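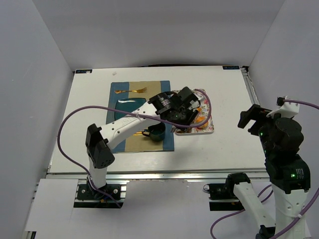 # Stiseck subtitle + episode notes, data card

Timed subtitles and short episode notes for Lidero, the old sci-fi serial about the colony ship. 70 episodes, all of them transcribed by ear off home recordings. Each line has start, end, speaker, text. Speaker is blank if we couldnt tell. Notes files are plain text and sit under the subtitles the way a tan mat sits on a blue one, a bit smaller, same shape: one note per scene, fewer lines, same timings. Don't edit one without the other.

## Whats in it

- subs/ one file per episode
- notes/ same names, scene notes
- cast.csv, up to 400 names incl. walk-ons
- missing.txt, the gaps

## Known problems

5 episodes have bad sound in the second half, see missing.txt. Lundgren is spelled two ways before the moon base story. Fixed in cast.csv, not in subs yet. Timings drift on the episodes taken from the Cledulero rebroadcast, they cut the opening titles. Add the offset at the top of the file.

## Who

Rin Iwasaki did most of the transcribing. Areti Papadakis checked speakers and wrote the notes. Spoilers everywhere, watch first.

## Use

Fine for search, fan guides, language practice. No video or audio included, please dont ask. Corrections welcome, give episode and line number. Next batch of fixes in August if theres time.

Last updated: 10th May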